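Two-arm setup with hands – what do we budget for besides the arms?

Board: Buying and Planning
Started April 2021

fwuyts
Femke Wuyts here, posting for the Carasdale bench. We have to hand in an equipment plan for next year and I've got one page to do it on. Two arms, two multi-finger hands, one table, kitchen-type tasks. Toaster first, then maybe a kettle. Arms are settled. Hands are the fight. Stevens quoted us 8 weeks on a pair, Pliler says 5 but wants full payment up front.

What I need is the boring list. Spares, cables, table, props. Last plan forgot all of it and we spent June begging for money.
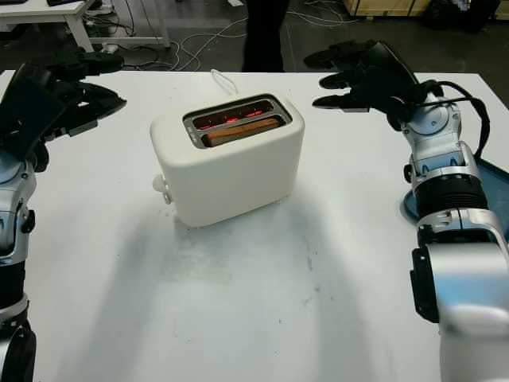 Also the toaster has to really heat, sponsor won't take a dummy. So bread is a budget line now. Is it normal to put groceries under equipment or do I hide it in consumables?

gantry_lou
consumables. never equipment, they will want an asset tag on the loaf

For hands buy a spare finger set on the same order. Not later. Later is a new quote and a new shipping charge.

mottleby
Disagree with lou on the spare fingers. We bought a set with ours and 46 months on they're still in the bag. Put that money in a second wrist cable per side. Anything with a cable looping down the outside of the arm is going to snag somthing eventually.

gantry_lou
you do pick and place with foam blocks. she's working next to a hot appliance. different wear

fwuyts
Cables – yes, adding. Floor behind our table is a nest of them already, so cable covers too I guess? Does anyone put that in the plan or just buy it out of petty cash

mottleby
In the plan. Covers, a longer mains lead, a proper switched outlet you can reach without leaning past the arms. The toaster wants its own switch imo.
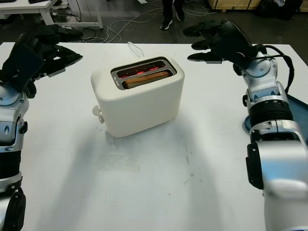

RE: table and props

perrin_k
Skipped to the end so sorry if covered. White table + white toaster, think about that before you buy. Our cameras hated pale on pale. We got a dark mat from Endon and it helped a lot. Cheap.

Buy 4 toasters. Same model, same day. Model gets dropped and suddenly your lever is in a new place.

gantry_lou
4 is silly. two

perrin_k
two is what we had. one got knocked off the table and the other one started popping early. then discontinued

fwuyts
Putting 4 down, they cost less than one hour of the arms. The mat I'm not sure about, our vision person wants the plain white top kept so old runs still match. Will ask again.

mottleby
Old runs matching is a decent reason tbh. Leave the mat as optional.

Other thing – ask Stevens AND Pliler what the finger status lights mean and get it in writing. On ours green only meant powered. Not "finger is ok". Took us ages to find out. 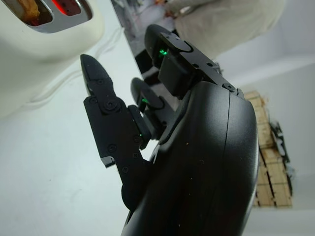

RE: final list, shout if wrong

fwuyts
Draft as it stands:

Hands, one pair – vendor still open
Spare finger set, one side only (compromise, dont yell)
Wrist cables, one extra per side
Cable covers and long mains lead
Switched outlet, front of table
Toasters, 4
Dark mat, optional
Bread, under consumables
Service visit, one, price not in yet

Leaning Stevens even with the longer wait. Paying Pliler the lot before anything ships won't get past our finance people.

gantry_lou
one side only is the worst of both, left and right fingers weren't the same part on ours. check before you send

fwuyts
ugh. ok. emailing them both now

perrin_k
ask for the service price in the same email, they take forever on that one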